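How a Two-Arm Robot Cell Gets Looked After
Robot Corner, for readers 8 and up

Robots don't look after themselves. Not yet anyway! Somebody has to check the cables, wipe the table, tighten the screws. Every morning. Even when they'd rather have a second breakfast.

A "cell" is the little room a robot works in. Walls on the sides, a table, arms at the front. Ours is called Tollen. Two arms, one table, lots of purple cable.
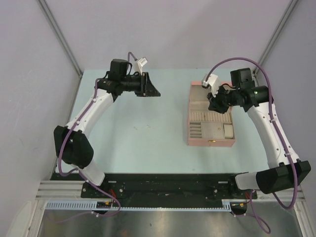 Tollen's arms reaching over the table, with the pink jewelry box open on the right side. 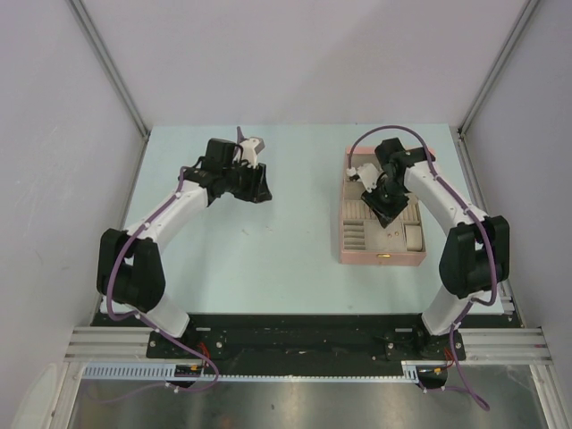 Radek Slanina wrote in to say that we should have started with the cables, as the cables are what goes wrong first, and that on the cell he looks after he checks them before he even takes his coat off. Fair point Radek. Cables first then.

THE CABLES

Think of your headphones. You bend the wire in the same spot again and again, and one day, no sound in the left ear. The outside looks fine. The tiny metal threads inside have snapped.

Robot cables are the same. An arm bends at the elbow hundreds of times, so the cable needs some slack. Slack means spare length. Too tight and it gets yanked when the arm stretches out. Too loose and it flops about and snags on things. You want a nice lazy curve.

On Tollen the purple cables run along the arms and are held with small white ties. A tie shouldn't squeeze. The person checking gives each one a gentle wiggle – if the cable is pinched flat, snip the tie off, new one on. Ties are cheap. Cables are not cheap.

Power is OFF for this bit. Always. More about that further down.

THE JOINTS

Your arm has a shoulder, an elbow and a wrist. Robot arms have joints too, and the fat black lumps on Tollen's arms are where a lot of the bending goes on. Joints get tired in a robot sort of way. They don't ache. They get wobbly.

Wobble has a proper name, backlash. Try it with a door handle. Some handles move a tiny bit before anything happens. That loose bit is backlash. On a door, who cares. On a robot picking up an earring it means the fingers end up next to the earring and not on it.

How to check: power off, hold the arm near the wrist, rock it very gently. Feel for a click. Listen as well. A good joint is quiet. A bad one goes tick, or grinds like a pepper mill.

If there's a tick, it goes in the notebook. Nobody opens a joint up on the spot, that's a job for the bench with good light and a tray for the screws. (Screws roll. They always roll under the biggest thing in the room.)

THE GRIPPER

That's the hand. Tollen's are black with fingers that close like tweezers. Fingers get grubby. Dust, bits of fluff, sticky stuff off tape. A grubby finger slips.

So, a soft cloth, a little cleaning liquid on the cloth and never straight on the gripper, wipe inside and outside. Then look at the tips from the side. Do they meet evenly? If one sits higher than the other, small things will twist when they get pinched. Try it yourself with two pencils and a pea and you'll see what we mean. Peas go everywhere.

After cleaning comes the paper test. Power back on, hands out, everyone behind the line. The gripper closes on a strip of plain paper. Then the paper gets a slow tug with long wooden tongs. Paper stays put, good. Paper slides out, clean the fingers again or check the grip setting.

TEACHING IT WHERE ZERO IS

This one sounds odd. A robot arm has to know where it is. It can't just feel it like you can. Shut your eyes and touch your nose. Easy right? Your brain keeps track of your arm without looking.

A robot keeps track with sensors in the joints that measure how far each one has turned. But turned from where? It needs a starting place, and that place is called zero, or home. If home is wrong everything else is wrong too, by the same amount, like a ruler with the end sawn off.

Setting home on Tollen:

Move the arm to its home pose, nice and slow.
Line up the marks on each joint.
Press save.
Send the arm away and call it back 20 times.
Do the marks still line up? Done. If not, start again.

Yes, 20 times. It's boring. Do it anyway. Once it came back perfectly for ages and then was off right near the end, and it was a loose screw in the wrist. We'd of missed it if we stopped early.

Then the other arm, also 20 times. Bring a book.

THE TABLE

A table is part of the machine. Kids are always suprised by that! If it moves even a little, the arms are reaching for a spot that has gone somewhere else. So check that it doesn't rock and that the corners are tight.

Scraps get picked off too. A speck of paper is nothing to you, but to a camera looking for small shiny things it can look a lot like something worth grabbing. The cell next door, Lindsay, once spent most of a July afternoon trying to pick up a smudge.

THE CAMERAS

A robot uses cameras to find things. Greasy thumbprint on the lens – everything goes foggy, same as glasses. Wipe with a lens cloth. Not your sleeve. Igor Kadlec, not your sleeve.

Next check that the camera hasn't been bumped. Put a card with a printed pattern on the table and compare what the camera sees now with what it saw last time. Same place on the screen, fine. Shifted, then it gets lined up again, and after that a practice job with something that has lots of little parts to aim for. A jewelry box is great for this. Narrow slots for rings, a soft cushion, a lid, a tiny clasp. If an arm can reach the right section of a jewelry box it can reach most things.

SAFETY, THE BIT WE PROMISED

Robots don't know you're there unless they've been built to. An arm isn't being mean if it bumps you, it's just going where it was told. So:

Power off before hands go in.
Take the key out and keep it in your pocket. Your own pocket.
Tie back long hair, no dangly sleeves, no necklaces.
Two people in the room, every time.
Say "clear!" out loud before switching on, and wait for the other person to say it back.
Know where the big red stop button is without looking.

Grown-ups forget these as well. You are allowed to remind them.

THE NOTEBOOK

Everything gets written down. What was checked, what was weird, what got swapped. A paper notebook, on a string. Here's a page from it:

Left arm elbow, quiet.
Right arm cable, bit tight by the wrist, retied.
Gripper fingers wiped, paper test ok.
Home ok both arms.
Ask Stasto for more ties. Small ones not the big ones again.

Stasto is the shop we get bits from. They sent the big ones again.

WORDS TO KNOW

Cell: the small work space built around a robot.
Gripper: the robot's hand.
Joint: a part that bends or turns.
Backlash: the loose wobble in a joint.
Slack: spare length in a cable.
Home: the starting place a robot measures from.

TRY IT AT HOME

Make a cable that lasts. You need a ruler, some string and 2 clothes pegs. Peg the string along your sleeve, one peg above the elbow and one below, with your arm straight and the string tight. Now bend your arm, then straighten it. Then bend it outward over the point of your elbow. Feel it pull? Give it a bit more string and try again. Keep going till you can bend all the way with no tugging and no big floppy loop. Measure the spare bit with the ruler and write it down.

Next time in Robot Corner: Tritum, our cell on wheels, and why its brakes squeak.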